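Paiva 5 planner release adds cable model for two-arm work

Mar 17, 2024 — Zutcombe has released version 5 of Paiva, its motion planning package for two-arm manipulators. The main addition is a cable model that runs inside the planner and treats a cord as a constraint on both arms. The release also changes how wrist camera data enters the world model and replaces the old log viewer with a timeline tool called Fladus.

Earlier versions handled a cord as a static obstacle. It was segmented once at the start of a plan, wrapped in a collision volume and left there until the plan ended. That was adequate for boxes and cups. It worked poorly for plugs, where the object to be grasped is attached to something that moves whenever the object does. Plans were often rejected because the plug sat inside the collision volume of its own cord.

Version 5 represents a cord as a chain of linked nodes with limited bend and no stretch. Each node carries a position estimate and a confidence value. The planner may push low-risk nodes aside but must keep fixed nodes, such as the end seated in a socket, inside a small tolerance. When both arms hold parts of the same cord, or of two cords lying close together, their trajectories are solved jointly.

Development work was done on a tabletop setup with lamps, power strips and loose plugs. Tasks in the set include picking up a plug, passing it between grippers and seating it in a strip at the back of the work area. Ordinary household items are left on the table so that the perception stage has to separate cords from clutter.

The right gripper has a black plug between its fingers, and the tips of the left gripper are almost touching a white plug head on a white cord. The power strip is on the rear table, with one plug already in a socket near its left end.
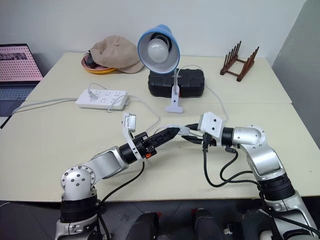

Perception changes

The head camera remains the source of the first cord estimate. The wrist cameras now contribute updates during the approach, which they did not do before version 5. Each wrist image is compared with the predicted position of the cord, and nodes are shifted only where the match score passes a threshold. Frames that fail are logged and dropped.

According to Miloslav Charvát, who maintains the perception module, the hardest inputs were the plain ones. A pale cord on a pale tabletop gives little contrast, and the gripper's own shadow can be stronger than the edge of the cord. Straight table seams caused a second class of error. The old detector would join a seam to a nearby cord and report a single long object, after which the planner would try to route both arms around it.

The new detector fits width as well as direction. A seam has no measurable width at working distance and is assigned to the table surface. Sharp bends are now kept as bends. Previously they were smoothed, which moved the estimated cord away from its true position at the corner.

The training set for the detector contains 3,223 labeled wrist images. Of these, 1,544 include a seam or table edge together with a cord. Views with open fingers and no object between them were kept in the set, as they make up much of any approach. In one such view the white cable turns almost at a right angle just below the seam, well clear of the left fingertip. 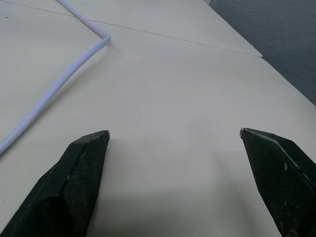

Tooling

Fladus plots planner state, gripper commands and node confidence on one time axis. Selecting a point on the axis loads the matching head and wrist images along with the cord estimate in use at that moment. Logs from version 4 can be opened, but the confidence track will be blank.

The controller interface, Drastness, is unchanged except for one new message type that carries the joint two-arm trajectory. Existing drivers will ignore the message and fall back to separate trajectories for each arm. In that mode the cable model still runs, but coupled motions are planned at half speed.

Known issues

The release notes list 11 open issues. Two cords that cross more than once may be swapped after the second crossing. Coiled cord is not supported and is still treated as a solid volume. Seating a plug requires a force estimate from the arm, and the planner will stop short of the socket if none is available.

Configuration files from version 4 need to be converted before first use. The converter is included in the package and writes a new file alongside the old one. Support for version 4 ends in December.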